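Home | Current issue | Archive | For authors | Search

3.2 Work surfaces and shared clutter

The second part of the study looked at what people leave on and around a shared worktable. Earlier work on workrooms has mostly dealt with storage: how many shelves a room has, whether bins are labeled, how far a person walks to put a tool away. Koyama, who ran the site visits, kept a different kind of record. At each visit he wrote down what was standing on the main table, what was standing on any smaller table nearby, and what condition the main surface was in. Over the study period this gave us 217 entries from the two sites, Inden and Mukine.

Both sites use large white tabletops. White was chosen at Inden for the light it throws back, and Mukine copied it a year later. Users at both sites told us that they like working on it and dislike cleaning it. Marks show early and build up slowly, and most people stop seeing them after a few weeks. In the entries, the word "clean" was used for surfaces in very different states, so we dropped it and coded marks by type instead: scuffs, smudges, stains and streaks.

Objects on the main table fell into two groups. Working items came and went with the task. Standing items, such as holders, stayed put between visits and were usually placed toward a corner or the far side, where they left the near part of the table open. Users rarely named standing items when we asked what was on the table. One person at Mukine left out a holder she had used that same morning.

Side tables behaved differently. A small table close to the main one took in whatever had been moved off it, and it was seldom cleared on the same schedule. Bags, boxes and small parts collected there - often for longer than their owners had planned. At Inden, the Monday clearing covered the main table only, and the side table was left to whoever needed the space.
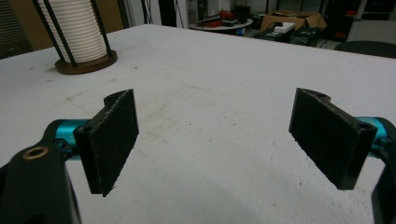

Figure 3. Main worktable with a standing holder at the upper left, and a round side table in the room behind it. Scuffs, smudges and a light brownish streak were coded as separate mark types.

We do not think the two surfaces should be scored together. When we did so in a first pass, a bare main table with a full side table received the same score as a table that was half covered, and users did not see these as alike. Scoring them apart also brought our results closer to the users' own ratings. Yokoyama recoded the full set of entries under the split scheme, and all later tables in this paper use his coding.

One limit should be noted. Entries were made at set times of day, and a room that looks crowded at noon may be cleared by evening. We return to this in Section 5.

Related articles
Sakai: Shelf height and return rates in small workrooms
Brulto: A checklist for shared benches
Yokoyama and Koyama: Who clears the side table?

Contact the editors | Copyright and permissions | Back to top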